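The great dish shuffle

So I broke another bowl in November. It was one of the cereal bowls from the set my husband and I registered for when we got married, and it slid off the drying rack while I was reaching for a spatula and hit the floor in a way that left no room for glue. I swept it up, put the pieces in a paper bag, and stood there looking in the cupboard at what was left of a set for eight. We had five dinner plates, three salad plates, two bowls and every single one of the saucers, which have never been used for anything but holding wet tea bags.

I'd been meaning to replace the whole lot for years, and I always ran into the same wall: new dishes cost money, and I have very strong opinions about them. I don't like a square plate. I don't like a plate so heavy you need both hands to get it out of the sink, or the rough unglazed bottoms that make that awful chalky scraping noise when you stack them (I'm getting goosebumps just typing it). And I really, really don't like white. I know white is what the restaurants use and food looks great on it, and I have eaten my dinner off white for most of my adult life and I'm done!

What I wanted was that watery color between blue and green. My grandmother had mixing bowls in it. I've painted two bathrooms in it, in two different houses, and both times it looked wrong on the wall by the second coat, but on a dish it never looks wrong to me. Noodles look good on it, eggs look fantastic on it, and even leftovers look like you meant them.

Trudy Faulkner from across the street is the one who got me started on secondhand. She drives over to Enstead every couple of weeks to go through the thrift shops, and she'd been telling me forever that I should come along. I always had some excuse, mostly that my house is full enough already. But I had the bowl in the paper bag, and she had an empty seat, and off we went with coffee in the cup holders and a stack of old newspapers in the trunk for wrapping.

If you haven't bought dishes at a thrift shop lately, let me tell you, there are so many dishes. I'd pictured a shelf. It was an entire back wall, floor to higher than I can reach, and most of it was what you'd expect: mugs from dentists, Christmas plates, one lonely gravy boat after another. I got a little discouraged. Trudy doesn't get discouraged. She has a system where she starts at the bottom shelf, because most people won't crouch, and she runs her thumb around every rim as she goes. You can feel a chip long before you can see it, especially under those lights.

I copied her and felt ridiculous for ten minutes and then I got it. Your thumb gets smart fast. I also learned to flip a plate over and look at the foot, the little ring it stands on, since a cracked foot means the plate has been dropped and might be thinking about coming apart in your dishwasher. And tap it! Hold it flat on your fingertips and flick the edge with a fingernail. A good one rings. A plate with a hairline crack just goes thunk.

That first trip I came home with six plates for a total of 2 dollars apiece, all of them different and all of them somewhere in my color. A couple lean gray. One is so green that my son says it doesn't count. Three have Heltska stamped on the back, a name I'd never heard of, and I spent an entire evening trying to look it up and found next to nothing, which drove me a little nuts. If anyone reading this knows who they were, or are, please leave a comment.

And then of course I couldn't stop looking at that color everywhere.

Blue-green plates, black and white on top:

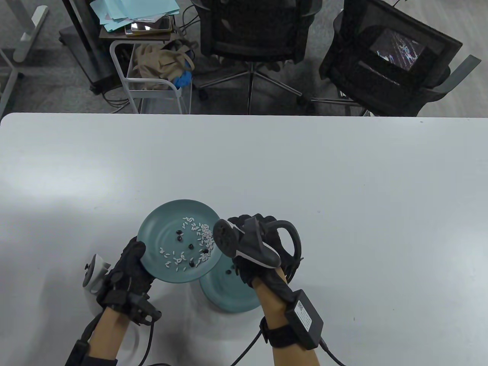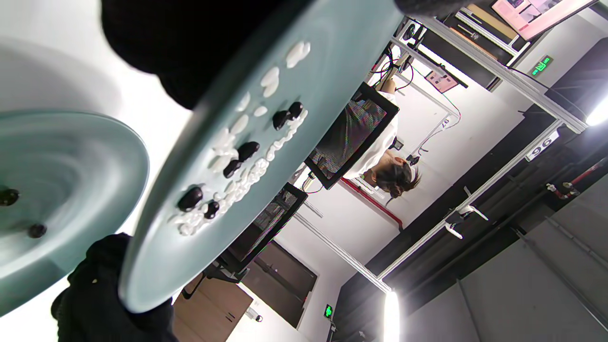
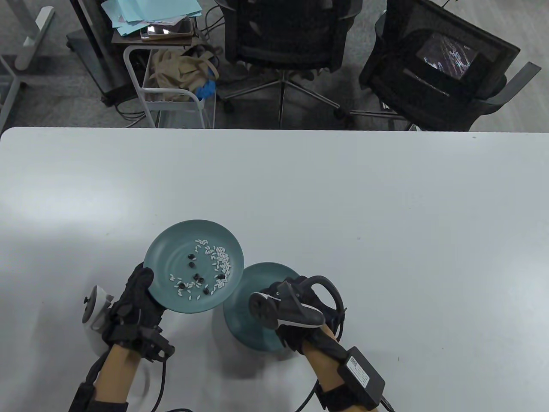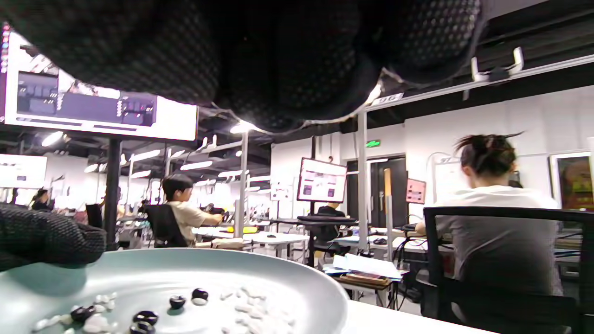
The next thing I had to face was the matching question. My mother's position is that if the plates don't match, you're camping. She came for lunch, looked down at the table, looked at me and asked if the movers had lost something. We haven't moved since before my kids were born, Mom.

I did go back and forth on it, though. There's a line called Dondix that comes in a shade very close to what I like, sold new, in a box, everything identical. I had it sitting in my online cart at 125 dollars for what they call a starter set, and I kept going back to look at it the way you look at somebody else's vacation pictures. It's pretty! It would stack beautifully. I could have had the whole business over with in one click and gone on with my life.

What stopped me was dinner at Letay Habte's place. We've known each other since our kids were in the same swim class, and she's one of those cooks who says she's just throwing something together and then there are nine things on the table. Nothing on that table matched. There was a huge speckled platter, some little glass dishes, a tin tray with flowers on it that had been her aunt's, and a stack of plain bowls she'd bought off the owner of Birhane when they redid the restaurant. I sat there with a plate I'd never seen before and my neighbor at the table had a different one, and at no point did it cross my mind that something was off. I asked her about it while we were washing up, and she gave me a look like I'd asked whether her forks were all born on the same day.

I took the Dondix out of the cart that night. (Okay, I put it back in once. Then I took it out again.)

Here's where I've landed on rules, if you're thinking of doing this yourself. Mine are loose.

Pick one thing that stays the same. For me it's the color. For you it could be the size, or flowers, or a gold edge, whatever. If the color wanders, keep the size close, and the other way around. I got carried away on trip three and bought a plate in a perfect shade that turned out to be too big for my cabinet door to close on, and it's living on top of the fridge now with bananas on it.

Measure your cabinet before you go. See above, bananas.

Don't buy anything you wouldn't put in the dishwasher. I've seen people online go on about old glazes and you should read up on that, particularly with anything really old or really bright, and just use the iffy ones for keys and loose change. I've got one by the front door. It holds sunglasses.

Take less cash than you want to spend. I go with 35 dollars in my pocket and when it's gone I help Trudy carry hers.

Price stickers come off with vegetable oil and a half hour of patience. The ones that have been stickered over another sticker need an overnight, and a wax pencil price on an unglazed foot may be there for good. I've decided that's charming.

And get rid of the old ones as you go! I made the mistake of keeping the wedding plates "just in case" and for a few weeks I had two populations of dishes in one cupboard, and my family, given a choice, went right on reaching for the white ones because they were in front. So one morning I boxed them up, saucers and all, and drove them over to the same thrift shop. I felt a bit funny handing over the box. I'd picked those out when I was twenty-six and thought a lot about salad plates. The woman at the counter lifted out the top one, flicked it with her nail and put it on the cart, and that was that.

I did keep one saucer for the tea bags.

So now I'm up to eleven plates that I love and nine that get used (one is fruit, one is sunglasses). What I haven't cracked is bowls. Bowls are so much harder! Everybody breaks their bowls, I guess, me included, so they don't make it to the shop, and the ones that do are either tiny or the size of a hat. We're eating cereal out of soup mugs at the moment. My daughter has claimed the one with the handle glued back on, and she's welcome to it.

Trudy and I are going again as soon as the roads are decent. She's heard there's a church sale past Enstead that sets out its kitchen things at 6 in the morning, and she wants to be there when they unfold the tables. I said I'd bring the coffee. If you've got spare bowls in anything from pond to robin's egg, you know where I am.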